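Housekeeping Methods, Session 4: The Bed and What Stands Around It
Course handout, 01/07/2019
Tutor: Kieran Rafferty

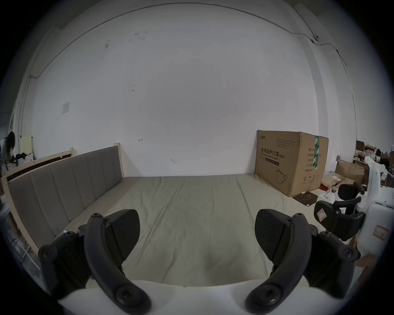
Most manuals on bed making start with the corners. I have doubts about that order, and this session takes the sheet's flat middle first. A wrinkled sheet with perfect corners still looks like a bed someone has slept in.

1. Smoothing the sheet

The textbook method is to stand at the foot and pull. Try it on a wide bed and watch where the creases go. Mostly they move toward the far side and stay there, and if that side is near a wall you will have to lean across to get them, pressing new ones in with your knee as you do.

What I teach:
Lift the whole sheet and let it fall once. Twice is showing off.
Work from the headboard down, palms flat, fingers together.
Do the side you can't walk around before the side you can.
Tuck last.

The Noonan handbook claims a trained person can do a wide bed in 2 minutes. I have never seen the conditions written down. Was the bed already stripped? Was the mattress light? Treat the figure as a boast until someone shows you the working.

Spray-on wrinkle removers: a mild one may help with cotton. Ronel sent us a bottle in June, and we tried it on one half of a sheet and plain water on the other. The group could not agree on which half was which.

2. Padded headboards

Vertical channels collect dust in the seams, and a wipe over the front will not get it out. Use the narrow vacuum nozzle from top to bottom, one channel at a time, then a soft dry brush. Keep water off gray fabric unless you have tested it somewhere low down and out of sight. "Stain resistant" on a label tells you very little about what happens to the stain after a year.

Wood around the padding gets a dry cloth. Polish creeps onto the fabric, whatever the can says.

3. Spare panels and other leaning things

A panel leaned against a wall is being stored, whether or not anyone meant it to be. Ask if it belongs to the bed. If it does, find out where it goes before you clean the room. If it doesn't, it should leave. "We might need it" is not an answer I accept in the practical.

4. Cardboard boxes

The print on a box tells you what was packed in it at the factory. It does not tell you what is in it today. A carton marked for masks may hold masks, or extension cords, or nothing. Open it, look, and write the contents and date on the side that faces the room. The Studon system of colored dots is popular, but I have yet to meet a household where anyone remembered the colors by the second month.

5. White walls

Small smudges: dry eraser sponge, light pressure, stop early. Rubbing hard on matte paint leaves a shiny patch that shows more than the mark did. Leave arrows and other written marks alone until you know who put them there and what they are for. The same goes for notices.

Reading for next time: Zinano course pack, pages 40 to 42. Bring one claim from it that you don't believe and say how you would test it. Practical is in room 1643. Bring your own cloths.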